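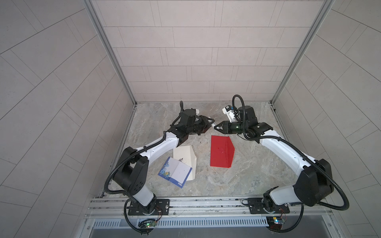 Player Count and Waiting Time in a Sealed-Bid Auction Game: Project Report

Suha Masri
Supervisor: Obaidul Wickramasinghe

1. Introduction

Auction games are usually sold with a wide range of player counts on the box. The rules for the lowest and highest counts are often a single paragraph, and it is not always clear how much testing those counts received. This project looked at one game, Flulum, a sealed-bid auction game for three to six players designed within the department, and asked how the time a player spends waiting changes as seats are added. A second question was whether a small change to the order of bidding could reduce the waiting without altering who tends to win.

Flulum was chosen because its rules are short and because the author had access to the full component list and the designer's notes. It was compared in places with Sarantis, an earlier design from the same group, which uses open bidding round the table and shares most of its scoring rules.

2. Rules in outline

Each round, one lot is turned up. Players choose a bid in secret, place it face down and reveal together. The highest bidder pays the bank and takes the lot. Ties are broken by the seniority marker, which then passes to the left. After the last lot, sets are scored according to the printed table and unspent money is worth nothing.

Between the reveal and the next lot there is an upkeep step. In the published rules this is carried out one player at a time, starting with the holder of the seniority marker. A player may sell one lot back to the bank, swap one lot with the market row, or pass. It is this step, and not the auction itself, that was expected to cause most of the waiting.
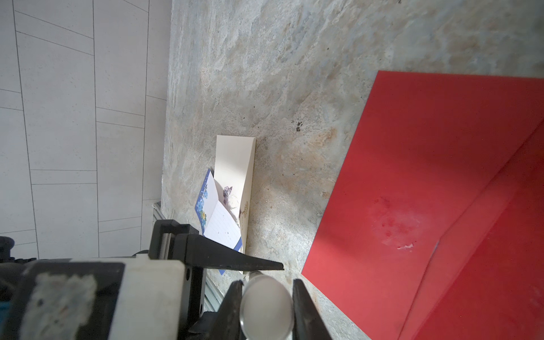 3. Method

A total of 58 games were played by members of the Butdale games society, all of whom had played at least once before their results were recorded. Sessions took place on Sunday afternoons. Players were assigned to tables by drawing numbered tiles, and seats were drawn again between games.

Waiting time was defined as any period in which a player had no decision open to them and no component to handle. It was logged by an observer at each table using Vornidov, a simple timing program written for the project. The observer pressed one key when a player became idle and another when that player became active. Thinking time was not counted as waiting for the player doing the thinking, but it was counted for everybody else.

Two versions of the rules were used. Version A was the published game. Version B made upkeep simultaneous: each player selected a sell, swap or pass card in secret, and all cards were revealed at once. Where two players wanted the same lot from the market row, the one closer to the seniority marker had first choice and the other was treated as having passed.

4. Results

In Version A, waiting grew with every added seat, and the growth was steeper than a simple count of turns would suggest. The reason appears in the logs. The market row changes after each swap, so players late in the order could not plan ahead and began thinking only when their turn arrived. At the six-player tables the longest game ran to 70 minutes, and most of the recorded waiting fell within the upkeep step.

In Version B the upkeep step took nearly the same time at every table size. Total game length fell at five and six players. At three players there was no useful difference, and several players said they preferred the published rule because it let them respond to a swap they had just seen.

The sealed auction behaved as expected in both versions. Waiting during bidding depended on the slowest player at the table and only weakly on the number of players. Sarantis, by contrast, showed long pauses in the bidding itself, mainly where two players raised each other by the minimum while the rest looked on. 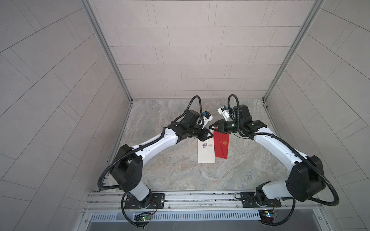 5. Effect on outcomes

The holder of the seniority marker at the start of the game won slightly more often than the other seats in Version A. The same lean was present in Version B, though smaller. With this number of games neither result can be treated as firm. No link was found between waiting time and final score.

One side effect of Version B was not foreseen. Because a blocked swap became a pass, cautious players stopped swapping altogether and the market row became stale — the same lots stayed in it for several rounds. A rule discarding the oldest lot whenever no swap took place was tried in 2 of the later games. It cleared the row, but those games were left out of the timing figures.

6. Limitations

The observers were also members of the society and knew which version was in use. Key presses were sometimes late, particularly at six-player tables, where several players could become idle at once. All the players knew each other, and table talk probably lengthened some turns. A group of strangers might play faster or might need more time to check the rules.

7. Recommendations

Simultaneous upkeep should be offered as the standard rule for five and six players, with the published order kept for three. Four players could use either. The discard rule needs separate testing before it is printed, and the action cards should have a different back from the bid cards, as the two were mixed up more than once when tables were cleared.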